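Greifer im Waschgang: Ein Nachmittag mit Nkechi Ibrahim

13. Juni 2022

Eigentlich wollte ich nur eine Stunde bleiben. Am Ende saß ich bis in den Abend in der Versuchswerkstatt von Negussie, hatte drei Kaffees intus und wusste mehr über Fingerpolster, als ich je wissen wollte (und das meine ich als Kompliment!). Schuld war Nkechi Ibrahim. Sie leitet dort die Greifererprobung, redet schnell, zeichnet beim Reden auf alles, was gerade herumliegt, und hat zu jedem Bauteil eine Meinung.

Angefangen haben wir beim Vergleich, wegen dem ich gekommen war. Drei Greifer, derselbe Arm, dieselben Aufgaben. Der erste heißt intern Ardale und ist ein schlichter Parallelgreifer mit flachen Backen. Der zweite, Clelladside, hat runde, gepolsterte Finger. Der dritte kommt von Tonix und arbeitet mit Unterdruck. Ich hatte, ehrlich gesagt ziemlich naiv, auf den Tonix getippt.

"Das tun alle", sagte Nkechi und lachte. "Bei Kartons wäre das auch richtig. Aber probier mal, an einem T-Shirt zu saugen. Da zieht die Luft durch und du hast entweder gar nichts oder einen Zipfel, der beim ersten Schwenk wieder fällt."

Stoff ist nämlich ihr Lieblingsgegner. Ein Becher sieht morgen noch so aus wie heute, ein Handtuch hat nach jedem Anfassen eine neue Form. Sie hat mir das an einem Stapel Geschirrtücher vorgeführt, die sie einfach auf den Tisch geworfen hat, immer wieder, und jedes Mal sollte ich sagen, wo ich zugreifen würde. Nach dem vierten Wurf habe ich aufgegeben.

Zahlen gibt es auch. 1.021 Griffe hat das Team bisher protokolliert, verteilt auf alle drei Greifer. Gezählt wird streng: Ein Griff gilt nur dann, wenn das Teil angehoben, bewegt und an der richtigen Stelle abgelegt wurde. Hängt hinterher ein Ärmel irgendwo fest, ist es ein Fehlversuch. "Am Anfang waren wir großzügiger", erzählte sie. "Dann haben wir uns im November die Protokolle angeschaut und gemerkt, dass jeder von uns etwas anderes unter einem Erfolg verstand. Das war eine unangenehme Woche. Wir haben den halben Satz weggeworfen und neu angefangen."

Ich habe natürlich gefragt, warum sie sich ausgerechnet Waschmaschinen aussucht und keine Körbe, in die man von oben bequem hineinlangt. Da wurde sie richtig lebhaft. Im Korb, meinte sie, kommt jeder der drei Greifer irgendwie ans Ziel. In der Trommel nicht. Der Arm muss seitlich an der Tür vorbei, dann kommt die Gummidichtung, und dahinter ist alles rund und blank, sodass die Kamera mit Glanzlichtern kämpft. "Der Ardale ist auf dem Tisch großartig", sagte sie. "Flache Backen, sauberer Griff, du kannst damit ein einzelnes Blatt Papier nehmen. Aber an der Dichtung bleibt er mit den Kanten hängen, und dann stoppt der Regler, weil er die Kraft am Handgelenk spürt. Völlig korrekt, der Regler. Trotzdem steht die Kiste." 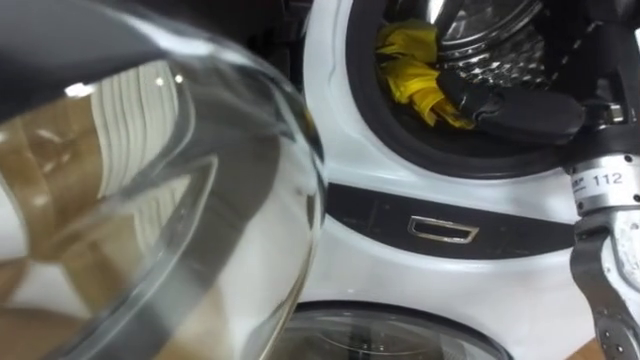 Beim Clelladside sieht das anders aus. Die Polster rutschen über das Gummi, statt sich einzuhaken, und wenn man die Trommelwand mal streift, passiert erst mal nichts Schlimmes. Dafür ist er dicker, und genau das ärgert Nkechi. Liegt ein Teil flach an, kommt man mit den runden Fingern schlecht darunter. Liegt es zerknüllt da, mit ein paar schönen Falten, geht es viel besser. "Ich bin wahrscheinlich der einzige Mensch, der sich über knittrige Wäsche freut", sagte sie.

Mit der Farbe hat das Ganze übrigens auch zu tun. Gelb mögen sie alle, das hebt sich vom Edelstahl ab und die Bilderkennung findet es schnell. Graue Socken sind der Albtraum. Und die Glastür ist noch so ein Thema: Durchsichtig, gewölbt, voller Spiegelungen. Die Tiefenkamera sieht dort mal eine Fläche, mal ein Loch, mal etwas, das zwei Meter weiter hinten im Raum steht. Inzwischen tragen sie die Tür deshalb von Hand als Sperrzone ein, bevor der Arm losfährt. Elegant findet Nkechi das nicht, aber sie hat keine Lust mehr, Glas zu reparieren.

Was den Regler angeht, sind sie bei einer sehr vorsichtigen Einstellung gelandet. Die Schließkraft steht auf 15 Newton, beim Tasten noch weniger. Vorher hatten sie 38, und da kamen die Teile zwar zuverlässig heraus, aber ein Strickpullover hat den Versuch nicht überlebt. Es war ihr eigener! Sie hat ihn mir gezeigt, er hängt jetzt an der Werkstatttür, mit einem Zettel dran, auf dem nur die alte Einstellung steht.

Ich wollte wissen, ob der Vergleich damit entschieden ist. Sie hat eine Weile auf ihrem Zettel herumgekritzelt und dann den Kopf gewiegt. Für Textilien in engen Öffnungen würde sie heute den Clelladside nehmen, ganz klar. Für den Tisch den Ardale. Den Tonix will sie noch nicht abschreiben, es gibt da eine Saugerlippe mit feinerem Rand, die sie gern testen würde, und 34 Versuche damit stehen schon im Plan. Am liebsten hätte sie schmalere Finger mit derselben Polsterung, die Zeichnung dafür lag schon auf dem Tisch, halb unter meiner Kaffeetasse.

"Schreib bitte auch rein, dass der Fingerwechsel noch viel zu lange dauert", rief sie mir hinterher, als ich schon im Treppenhaus stand. "Vier Schrauben, und eine davon fällt immer runter."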